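Course materials | Automation and Work | Unit 6 handouts

Unit 6. Can Machines Do the Chores Yet?

Reading notes and assignment for the Gasik Institute short course in applied automation

Purpose of this unit

Units 1 through 5 dealt with machines that do one job in one place. A bottling line, a paint booth and a warehouse sorter share a useful property: the building was arranged around the machine. This unit takes up the opposite case. A chore is work done in a room that was arranged for people, with objects that were bought for people, at a time that suits people. Students should finish the unit able to say which parts of a chore are within reach of present equipment, which parts are not, and what evidence would change their minds.

The unit takes two class meetings. Students are expected to have read these notes before the first meeting and to have attempted the assignment before the second.

6.1 What counts as a chore

For the purposes of this course, a chore is a task that meets the following conditions. It recurs. An adult can do it without special training. The objects involved are not the same from one occasion to the next. There is no written standard for when it is finished, although most people in the building would agree on whether it had been.

Clearing a table meets all of these conditions. So does loading a dishwasher, folding towels, sweeping up around a drill press, returning hand tools to a wall rack and emptying the bins in an office. Welding the same bracket all day does not, and neither does moving sealed cartons of one size from a conveyor to a pallet. The second group is well served by machines now in use. The first group is the subject of this unit.

Students often assume that shop-floor chores will be easier to automate than household ones. This is partly true. Floors are flatter, lighting is better and there are no pets. However, the end-of-shift cleanup in a small machine shop involves rags, chips, half-used tubes of grease and somebody's lunch container, and in most respects it resembles a kitchen.

6.2 The parts of a chore

It is helpful to divide a chore into stages and to grade a machine on each stage separately. The course uses five.

a. Finding. The machine must notice the objects that matter and ignore those that do not.

b. Deciding. The machine must settle what should happen to each object: keep, move, discard, leave alone.

c. Taking hold. The machine must grasp the object without dropping it, crushing it or spilling it.

d. Placing. The object must arrive somewhere sensible and stay there when released.

e. Knowing when to stop. The machine must recognize that the work is complete, or that it cannot continue and needs a person.

Public demonstrations tend to show stage c. It is the most pleasing to watch, and it has improved a great deal. Stages b and e receive less attention. In the instructors' view they are the main reason that machines which can pick up nearly anything on a bench are still rarely left alone in a room.

6.3 A worked case: the Zuratura trial

The Zuratura trial was a classroom exercise run for an earlier session of this course. A two-fingered arm on a wheeled base was asked to clear tables in a training room. The arm made 809 attempts to pick up an object. Objects were grouped by type, and each attempt was recorded as a success only if the item reached the correct bin or tray upright and undamaged.

Rigid objects with straight sides gave little difficulty. Bottles, boxes and capped containers were lifted and placed in a steady manner. Results fell sharply for two groups. The first was open paper and plastic cups, which bend under a grip firm enough to hold them and tip under one that is not. The second was flat items: single sheets, leaflets, cards and thin booklets. A finger cannot get under a sheet of paper lying flat on a smooth table. A person solves this by dragging the sheet to the edge or by lifting a corner with a fingernail, and does so without thinking about it.

The more instructive failures came at the deciding stage. The arm had been told to discard paper waste and to keep documents. It had no reliable means of telling a used agenda from an unsigned form. On one occasion it placed a visitor's notes in the recycling tray. The notes were recovered, but the exercise was halted and the instruction rewritten so that all paper would be left where it lay. The table was then, by the machine's account, clear. By the account of the staff who needed the room, it was not.

Points for discussion: Was the rewritten instruction a reasonable one? Who should have written the first one? How should an attempt be scored when the grip was perfect and the decision was wrong?

6.4 Hands, fingers and teaching by example

Most chore machines in current study use a simple gripper with two facing fingers. Human hands are better, but a two-fingered gripper is cheap, sturdy and easy to model. Soft or ridged pads are commonly added so that the fingers give a little around an object and resist slipping.

A widely used way of teaching such a gripper is to have a person carry it by hand and perform the chore with it while a camera mounted on the tool records the motion. The recordings are then used to train a control program. This approach has two advantages. It does not require a full robot at the place where the work is done, and it captures small habits that people find hard to put into words, such as approaching a full cup slowly and an empty one fast.

Its weakness is coverage. In the Cutine project, reviewed in Unit 4, the training set held 500 recordings of a single kitchen task, and the resulting program performed well in the kitchens where the recordings had been made. In a kitchen with a darker counter it hesitated and often reached short. Students should ask of any reported result how many different rooms were involved, and should treat that number as at least as important as the number of recordings.

6.5 Speed and cost

A person clears an ordinary meeting table in a minute or two. A careful machine may need many times as long. This is less serious than it first appears, provided that the room is not needed in the meantime. A chore done slowly at 2:00 a.m. has still been done by morning.

The larger cost is attention. Suppose that a machine completes 80 percent of its work unaided and calls for help with the remainder. If each call brings a worker from another floor, the arrangement may use more labor than it saves. The Kaushik worksheet, distributed in Unit 3, should be used for this calculation. Students are reminded to enter the walking time as well as the time spent correcting the problem, and to include the check that someone must make afterward. Omitting the check is the most common error in submitted work.

Breakage should be entered separately. A dropped paper cup costs nothing. A cup of coffee tipped over a microphone base costs a good deal more, and the worksheet has a line for it.

6.6 Where matters stand

The position taken in this course is a moderate one. Machines can now carry out many single steps of many chores, in rooms similar to those in which they were taught. They can do so repeatedly, and they are improving. They cannot yet be given a whole room and a general instruction and be trusted to leave it as a sensible person would. The gap is narrower for shop floors with marked storage and fixed tools than for homes, and narrower for rigid objects than for paper, cloth and liquids.

Students who disagree with this position are invited to say so in the assignment, with evidence.

6.7 Assignment

Consider a conference room after a long meeting. The task is to return the tables to a condition in which another group could sit down. Study the two views in Figure 6.1 and prepare a written plan of no more than four pages that does the following.

1. Sort the objects on the tables into those a two-fingered gripper could take hold of with confidence, those it might manage, and those it should not attempt.

2. For each object in the first two groups, state what should be done with it and what the machine would have to know in order to decide. Pay particular attention to paper, and to drink containers whose contents cannot be judged from outside.

3. Identify equipment that belongs to the room and must stay in place. Explain how a machine could distinguish it from items left by visitors.

4. Write the instruction you would give the machine, in no more than 46 words, and list two ways in which it could be misread.

5. State the point at which the machine should stop and call a person.
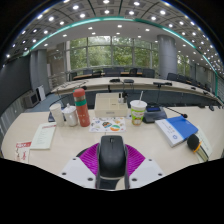
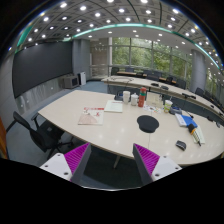
Figure 6.1. Two views of a conference room with drink containers, papers and microphones on the tables, seen from a hand-held gripper.

Plans are to be submitted in plain text before the second class meeting. Tables may be attached and do not count toward the page limit. Students may work in pairs, in which case both should be prepared to defend the written instruction in item 4 during the discussion period. Completed Kaushik worksheets are welcome as an attachment but will not be graded in this unit.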